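Pritthorpe drop protocol

The Pritthorpe drop protocol is a test method for judging how well mobile phones and small tablets survive falls onto hard flooring. It was drawn up at the Pritthorpe test house by Birgit Kettler and Boris Vrabec, and is used mainly by repair firms and insurers to compare models before a repair price is set. The protocol covers falls only. Bending, scratching and water entry are handled under separate methods.

Test setup

A phone is held by its edges in a release clamp above a steel plate bolted to a concrete base. The plate is wiped clean between drops, as loose glass from an earlier test can start a crack that the fall alone would not have caused. Room temperature and humidity are logged at the start of each session. Phones are tested fully charged, switched on, and without a case or screen film.
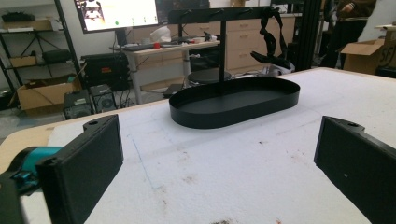 Black oval tray with a post and hooked crossbar.

Each model is tested in 3 positions: face down, back down, and on a lower corner. A new phone is used for each position, so that damage does not build up from one to the next. Drops begin at a low height and are raised in fixed steps until the phone fails or the top height is reached. A full run on one phone allows no more than 7 drops.

Failure is defined by use. A phone fails if the touch layer stops responding in any area, if glass comes away when a cloth is drawn over it, or if the phone will not restart. Hairline cracks are recorded but do not end the run.

Scoring

Results are given on a scale with a top mark of 70. Face-down drops carry the most weight, because screen repair is the most costly common repair. Back-down drops carry less weight on models whose rear panel can be changed without removing the battery.
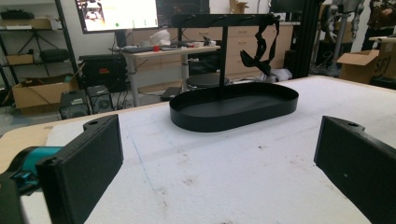 Can scores be compared between phones of different sizes?
They can, within limits. The scale makes no correction for weight, so a heavy phone usually scores lower than a light one built from the same glass.

Revisions and criticism

The first version used a hand release. Wolfram Hinrichs of the Stüber laboratory showed that this added a slight spin, which turned many flat drops into edge drops. The clamp was adopted in the second version. A later review at Stillanholm compared records from 448 drops and found
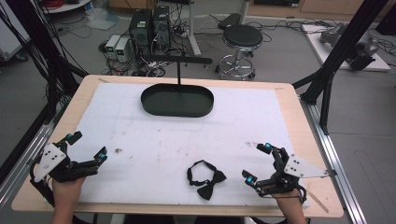 that corner results varied far more than flat ones, even among phones from the same batch. Theda Brandes, who led the review, proposed that corner drops be repeated on a second phone and the lower result kept. The change was accepted for paid tests but remains optional elsewhere.

Critics have also noted that steel is harder than most household floors. A version using stone tile, known as the Standavness variant, is in limited use. Its scores are listed separately and should not be mixed with those from the steel plate.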